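**How many demos before I train? (orange block, tiled wall, wrist camera)**

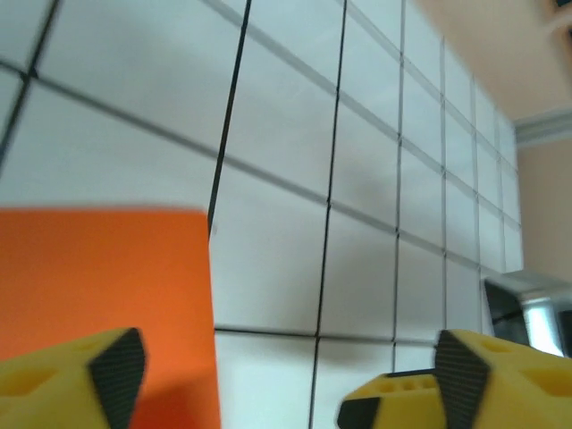
Gaétan Friesen
Before you record any more, train on what you have! I waited until 2,738 episodes on my first Graltden arm and found out I'd approached the block from the same side in nearly every one.

*brirkcombe_kit, original poster:* Fair! I should have given numbers. I have 696 episodes of picking up the block, all driven by hand, and I'm loving how smooth they've gotten. My plan was to stop at 1,000. Do I keep my fumbled grasps or delete them? And should I be changing the start position every time?

**Gaétan Friesen**
Yes to moving the start, every single time, even if it's only a couple of inches. Keep a fumble if you recovered and finished the pick (those are gold, the arm learns how to get itself out of trouble). Drop the ones where you gave up. Then train, watch where it misses, and record your next batch right there. It's such a fun loop once you get going!

**irnow_bench**
800 was plenty for me, but different gripper. Also check your wrist camera hasn't shifted since March or whenever you started, mine had and I had to redo almost everything.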